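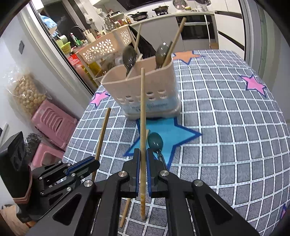 Why does the roster show a constable at two stations on the same night?
Skedora keeps a relieving officer's home posting live until somebody closes it by hand. Open the officer's record, end the home posting, save, then reload the week.

Ticket 3441, Randow patrol district
Opened January 24, 2021. Status: open, in spirit.

Reported: after the Obi update, 34 officers are listed twice. On paper we are the best-staffed district in the region. The phones suggest otherwise.

Tried so far: logged out, logged in, cleared the cache, restarted the station PC. Support asked us to restart it again, so we did that too, with feeling.

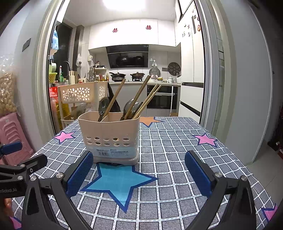 Relieving duties are where it goes wrong. An officer sent to Ivport for a fortnight stays on our night shift as well, and the overtime sheet pays both. Skedora's map view marks each double posting with a light-blue star, much like the big one on that tablecloth, and our patch now has so many that the street names have gone. Turning the stars off hides the stars and leaves the overtime.

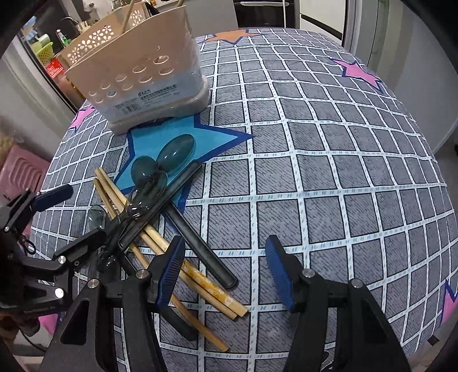 Support's next idea was to export the postings, delete the extras and import the file again. The export stops at 200 rows and says "Complete". We have rather more rows than that, going back to June, and the missing ones include most of the sergeants.

Workaround until the patch, in this order:

1. Print the week before touching anything. Pin it up by the radio desk.

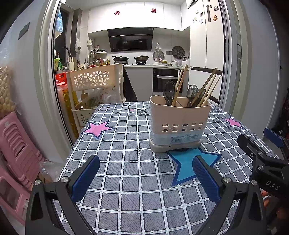 2. Close home postings one officer at a time. Saving two together brings the first one back.

3. Rerun the overtime sheet and check it against the printout. Ours still had 17 doubles after the first go, so do it twice.

4. Leave the ticket open. Closing it sends us a satisfaction survey.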